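**Progress report to the Kusulska Fund, household handling project**
Prepared by Danica Urban, Gerketia
February 28, 2020

The period since December was given over mainly to the demonstration visit agreed in the last work plan. Norbert Čierny and Dayana Barrera attended for the Fund. Matúš Štěpánek led the session for Gerketia, and Brittany Fehr kept the log.

The visit was held in a furnished home, as the Fund had requested. The task shown was the sorting and packing of snacks with hand-held grippers. Packaged food remains the hardest group of goods in our plan – the wrappers bend, shine and slip, and the contents break easily.

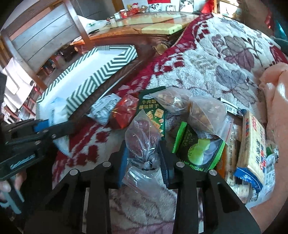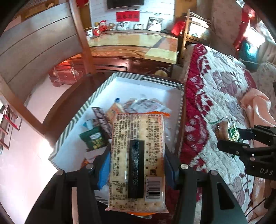 Visitors were invited to try the grippers themselves after a short briefing. Mr. Čierny asked whether thin wrappers should be handled by the edge or by the middle. We do not yet have a firm answer, and the question has been added to the test plan.

The project log now holds 2326 handling attempts, of which 1721 have been reviewed. A further 409 were set aside for a second reading, mostly on account of unclear start and end points. Review is slower than planned. Ms. Fehr has rewritten the marking guide, and a second reviewer will join her from Paler.

Spending on the visit was within the approved amount. One item remains open: the order of 70 replacement finger pads from Vaněk has been confirmed but not delivered – we will report the delivery date separately.

Ms. Barrera has asked that the next demonstration include kitchen goods. We support this request and ask the Fund to confirm it in writing before the work plan is revised.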